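Capítulo 14
Círculos e esferas: a geometria das coisas redondas

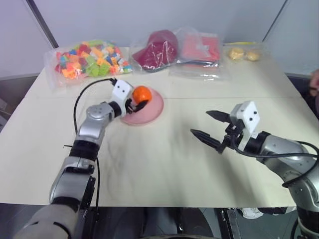
Figura 14.1 - Uma bola laranja e um prato redondo cor-de-rosa: a esfera e o círculo.

Olhe à sua volta por um minuto e procure formas redondas. Tampas, moedas, botões, rodas, laranjas, bolhas de sabão! A geometria do redondo está em toda parte, e neste capítulo vamos finalmente aprender a medi-la.

Comecemos por uma distinção que parece simples e que rende ótimas conversas em sala. O círculo é uma figura plana: todos os seus pontos estão a uma distância do centro menor ou igual ao raio. A esfera vive no espaço, e nela a mesma ideia vale em todas as direções. Corte uma esfera com um plano, em qualquer posição, e a seção será sempre um círculo - experimente com uma laranja e uma faca sem ponta, é uma beleza de ver.

Quando o corte passa pelo centro, obtemos o maior círculo possível, chamado círculo máximo. Na Terra, tomada como esfera, o equador é um deles. Os outros paralelos são menores, e na Seção 14.3 calcularemos quanto.

A professora Valquíria Godoy, que revisou este capítulo, costuma propor um desafio na primeira aula: uma esfera de raio 16 cm é cortada por um plano que passa pelo centro. Qual é a área da seção? Guarde a sua resposta no caderno. Voltaremos a ela depois de deduzir a fórmula A = πr², com recortes de papel e bastante paciência.

Antes de começar, reveja:
- o teorema de Pitágoras (Capítulo 9)
- razão e proporção
- o uso do compasso

Buscar no livro Digite um termo Buscar

Veja também
Capítulo 13 - Polígonos regulares
Capítulo 15 - Cilindros e cones
Caderno de atividades: medindo com barbante
Respostas dos exercícios ímpares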